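The Tea Corner, in Pictures

I've been meaning to put these up for ages! Regulars of this page will know I have a weakness for tea things — 208 pieces at the last November tidy, and yes, I do count them, that's half the fun of having a shelf list. The pale set is number 208 on it, so it finally gets its own little gallery.

Špela Pavlović passed it on to me when she moved, packed in an old Geraghty box with far too much newspaper. I spent a whole evening unwrapping it (and reading the newspaper, if I'm being fair to the evening). I like a plain set more and more these days. No roses, no gold line, just that soft cream color and round shapes all the way through.

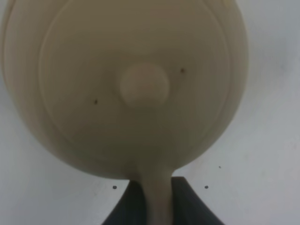
The teapot from overhead, with its round lid and little button of a knob.

Two tiny dark specks on the lid, one on either side of the knob. Roel Koster thinks I should try to get them off, but I'm leaving them alone. I've grown fond of them! The handle is a good thick one too, and I do care about handles, my hands being what they are.

Now for the cups. They each have a matching saucer, and the color runs right through the set, which makes me happier than it should. I'm partial to a short spout as well — long ones always seem to catch on something in my cupboard.

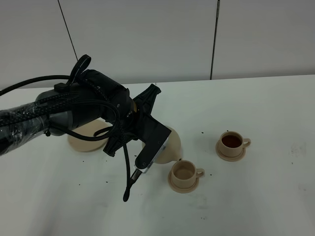
I go back and forth on how strong I like it. A deep reddish brown is my usual, and Polyxeni Politis takes hers so pale I'd call it warm water, so between us we cover most of the range. She brought over a tin of Wellance breakfast blend last month and we're nearly at the bottom of it.

Next gallery will be the milk jugs, once I've found the one with the blue lid. If you have a plain set like mine, do write and tell me where you keep it!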